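Greifer am Eigenbau-Arm: Finger laufen nicht parallel

Bellis
Hallo zusammen, unser Arm in der Gemeinschaftswerkstatt nimmt langsam Gestalt an, und ich freue mich wie ein Kind! Nur der Greifer ärgert mich: Die beiden Finger kommen vorne nicht sauber zusammen. Ich hab die Laschen schon zweimal neu verschraubt, gestern noch bis halb elf abends. Servo steht in Mittelstellung bei 500, zu ist er bei ungefähr 794.

Gredura
Schön, dass es bei euch weitergeht! Ich tippe auf Spiel in den Gelenken. Passscheiben rein, Schrauben nur handfest, dann wird das.

Flamullow
Da muss ich dir lieb widersprechen, Gredura. Bei mir waren es die Bohrungen in den Platten, da halfen auch Scheiben nichts. Zeig doch mal die Finger, Bellis, am besten von unten.

Bellis
Gerne, kommt sofort: 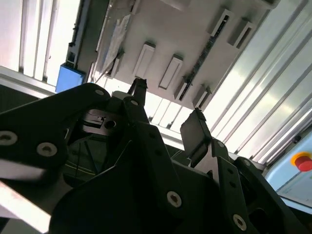 Greifer von unten, beide Finger nach oben

Flamullow
Danke dir! Miss bitte mal die Lochabstände an beiden Laschen nach, bevor du irgendwas bestellst.

Gredura
Ich bleib beim Spiel, aber messen schadet nie :-)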